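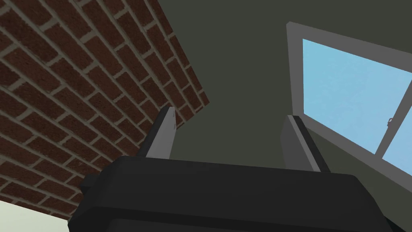 The invitation to the Univgate open lab said "see how robots learn," and I went mostly because I wanted to find out how much learning there was to see. I write about warehouse equipment. In my line of work a vendor says "trained on real tasks" about as often as other people say good morning, and I had never watched anyone make the training material.

We were let in through the loading side on October 19, 2019, given a sticker with our name on it and told to keep our coats because the heating was off in the front rooms. There was coffee. The welcome talk was given by Guadalupe Salinas, who runs the lab, and she kept it short, for which I give her full marks. Her group gathers examples: a person steers an arm through a job, the software records what the arm saw and how it moved, and a learning program is later fed the lot and asked to do the same job by itself. The collection we were shown is called Vallo. All of it is made in simulation, on a tool the group calls Prernier.

I had expected a hall full of arms. What we got was a row of desks, screens and hand controllers, and a group of people leaning toward the screens with their chins on their fists. One man near me asked where the robots were and was told, politely, that he was looking at them.

The view the operators get is from the wrist, so the gripper sits at the bottom of the screen with its two fingers sticking up into everything. When the wrist tips back, you lose the job completely and get brick wall and window. I watched for a long stretch before I got used to it. The brick is nicely done. The wall next to it is a flat dark color with no mark on it anywhere, and the sky in the window is one shade of blue. I asked whether a program raised on walls like that would know what to do with a real one, with a calendar and a fire notice and a greasy handprint. Somkiat Nuchit, who builds the rooms, said they change the wall textures between batches. I asked how many textures. He said it was a fair question and that he would like there to be more.

I liked him for that. I still think it's a problem.

The part I enjoyed most was sitting beside Sheyla Puma while she recorded. Her task that morning was moving an object from a counter to a shelf. She does it well, with small steady motions and hardly any corrections. She also did it almost the same way every time I watched, coming in from the same side and pausing at the same height before closing the fingers. When I pointed this out she laughed and said the written guide tells operators to vary the approach, and that by mid-morning your hands have picked a favorite anyway. She now makes herself start every few recordings from an awkward position, with the arm facing away from the job, so that the program gets some practice at finding its way back. Those were the ones that put the brick and the window on her screen.

I think those awkward starts are worth more than the clean ones, and I said so to Salinas over lunch. She half agreed. Her worry is that a recording with a lot of wandering in it teaches wandering. Mine is that a collection made of tidy, confident recordings teaches a program that has never been lost, and then you put it in a building where it gets lost on the first day. We left it there – the sandwiches were being cleared.

Now the numbers. A poster by the door said the current batch of Vallo holds 705 recordings across 27 tasks. I have no reason to doubt it, but the poster did not say how many recordings had been thrown out to get there, so I asked. Arsen Onyshchenko, who checks the recordings, looked it up for me: 207 rejected. Most were for running over the time limit, he said, and others because the object had been dropped. I asked if the dropped ones were kept anywhere. They are, in a separate folder, with no labels on them yet. He would like to label them, and has been asking for the hours to do it since May.

I would have put that folder on the poster. A customer who buys an arm wants to know what it does after it drops something, and the only record this lab has of that sits in a directory no program is being trained on.

After lunch there was a demonstration of the finished product, if you can call it that: a program trained on the earlier batch, running in the same simulated room. It was asked to do the counter-to-shelf job. It did it twice without trouble. Then a visitor, Abundio Huerta, who fits out commercial kitchens and had been quiet all day, asked if they could move the shelf. Nuchit moved it. The arm went to where the shelf had been, stopped, and opened its fingers. To the lab's credit they left it up on the big screen and talked about it. Salinas said shelf positions in the earlier batch came from a list of only 2, and that the current batch spreads them out more. I would like to see that run before I believe it, and I told her so. She said to come back.

There was also a slide about a partner, Villalobos, that plans to try the trained program on a physical arm. No date was given, and the question about how much of the simulated material would carry over got a long answer with very little in it. I wrote down "depends" three times.

Some practical notes if you go to the next one. Parking is on the far side of the building and the signs send you the wrong way. The desk sessions fill up quickly, so put your name down before the welcome talk. Ask to sit with an operator and skip the poster tour if you have to choose. You can try the controller yourself for a few minutes; I failed to pick up anything, and my attempt was not saved – I asked.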